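Wednesday, January 23, 2019

I finished sorting out the paperwork for the move this week, so I have time to write down how the whole thing went. A few people asked in the comments on the October post what happened with the second moving company, and the short answer is that we used them and it was fine. The long answer follows.

We moved from Zolargate to Ciltstead, a distance of 206 miles. The apartment in Zolargate was on the third floor with no elevator. The house in Ciltstead has one floor and a garage, and the garage is where most of our things still are.

**Getting quotes**

I asked for quotes from two companies. The first wanted to do everything over the phone, and the price they gave me changed each time I called. The second was Munteanu Moving. They sent a man out with a clipboard who opened every closet, looked under the beds and asked whether the bookcase was staying. He was in the apartment for half an hour. The written quote came two days later and had a line for the stairs, a line for the mileage and a line for packing materials. I crossed out the packing materials because I planned to get my own boxes.

I would do that differently. I collected boxes from the grocery store and the liquor store for six weeks, and they were all different sizes. Different sizes do not stack. Liquor boxes are good for glasses and for paperbacks, and the grocery ones are good for very little once you've cut handles in them. In the last week I gave in and bought a bundle of book boxes, and those were the only ones that came off the truck looking the way they went on.

**The numbering system**

I numbered every box and kept a list in a notebook. The number went on the top and on two sides, in black marker. The notebook had the number, the room it was going to and a line saying what was in it. We ended up with 171 boxes, which is more than I would have guessed for a two-bedroom apartment.

The list worked well up to about the last day and a half. Box 12 says "kitchen, baking pans, the good colander, rolling pin." Box 158 says "misc." So does 159. Box 163 has nothing written next to it at all. If you are going to do this, my advice is to stop packing at a reasonable hour the night before, because everything I packed after ten o'clock has been a pain to find. I still haven't come across the can opener. We bought another one.

Things I packed too early:

- the winter coats
- the iron
- all of the scissors except one pair, which then got packed too
- the checkbook

Things I packed too late, or should have dropped off somewhere first:

- half a bag of potting soil
- a set of curtains that only fit the old windows
- paint from when we did the hallway (movers won't take paint, and it says so on the quote)

**Moving day**

The truck came early, before the coffee was done. There were three men and they had the apartment empty by lunch. They took the legs off the dining table and taped the bolts in a bag to the underside, and I've decided to do that with every piece of furniture from now on. The couch had to go down the stairs on its end. One corner of the landing got scraped and we lost some of the deposit over it, $400, which I argued about and then stopped arguing about.

We drove ahead of the truck. The drive is dull, mostly flat, with one decent place to stop for lunch, and we didn't stop there because we were worried about getting to the house after the movers did. They arrived two hours after us. We ate crackers on the kitchen floor.

Unloading was faster than loading. I stood in the doorway with the notebook and called out rooms as the numbers went by. After a while I was just saying "garage."

**What broke**

Not much. One dinner plate, the glass in a picture frame, and the plastic drawer in the bottom of the Hekano refrigerator, which was my fault for not taping it. I called about a replacement drawer and was told it would be six to eight weeks. The lettuce is living in a mixing bowl for now.

The claim form from the movers was one page. I only put the plate and the picture glass on it. A check came last Friday, and that was the last of the paperwork.

**Unpacking**

I started with the kitchen, then the bathroom, then the beds. After that I lost the thread. I'd open a box for the bedroom, find something in it that belonged in the office, carry it to the office and start opening boxes there. By the end of the first week every room had five open boxes in it and no clear floor.

What helped was making a rule that only one room could have open boxes at a time. The office took a weekend. The living room took three evenings. The bedroom closet is done except for the top shelf.

Small things are the slow part. A box of pots takes ten minutes. A box from the bottom of a desk takes an hour, and at the end you have a pile of chargers, foreign coins, soft toys, dead pens and keys to places you don't live anymore.

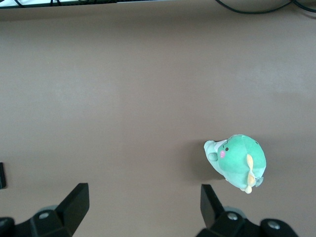
*Green plush, still looking for a shelf.*

I've been putting that kind of thing into one bin, and when the bin is full I'll go through it and be strict. Keys with no known lock are going out. Any charger that doesn't fit something we own is going to the electronics drop-off, which in Ciltstead is open on the first Saturday of the month behind the fire station.

**Still to do**

The garage has 38 boxes in it as of this morning. Most are books, and they can't come in until there are shelves, and I want to paint that wall before the shelves go up. The paint is bought. It's too cold to leave the windows open for long, so it may wait for a warmer week.

I also need to change the address on the car registration, find a dentist, and work out which day the recycling goes. The calendar the town mailed us says one thing and the neighbors' bins say another. I've been going by the bins.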